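Towel notebook, laundry bench, 6/1/24

Picked up where Lucía Arroyo left off with the Lavis softener question. Her claim is that a tan towel washed with Lavis folds flatter and stays folded. I don't believe it yet. Her notes give one weight before washing, 400 g, and one after drying, 392 g, and she reads the difference as "less residue." Could as easily be lint in the dryer trap. Could be the scale. She didn't write down which scale.

Started a new page for the pile question.

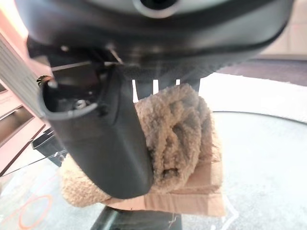 Pile is my main complaint with the whole comparison. The Starkholm sheet rates cloth for "loft" on a scale meant for flat weaves, and we keep using it on fuzzy stuff because the sheet is already printed. A thick curly surface like the beige towel's, gathered up in a mound with those deep diagonal creases, hides half of what the sheet asks you to look at. Where does a crease end and a fold begin? Dwynwen Gethin says go by the shadow. I say two people will go by two different shadows, and we'd better both score the same towel blind before anyone writes "improved" again.

Also not sold on the Cesness method of letting the towel drop and scoring how it lands. Depends on who drops it and from where. Dwynwen wants to keep it as a second measure. Fine, but in its own column.

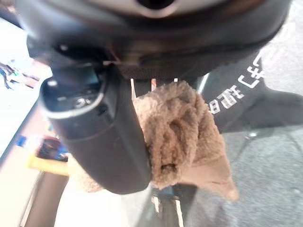 If we do keep the drop score, fix the height and write it on the bench in marker. Four drops per towel, no picking the nicest one. Lucía averaged hers, I think, but the page only has the averages, so who knows.

Batch number on the Pop detergent is 824. Check whether the January loads used the same one. If they didn't, the before and after can't be compared and the softener page should be crossed out.

To do: find the scale, weigh an unwashed towel twice, ask Lucía about the lint trap.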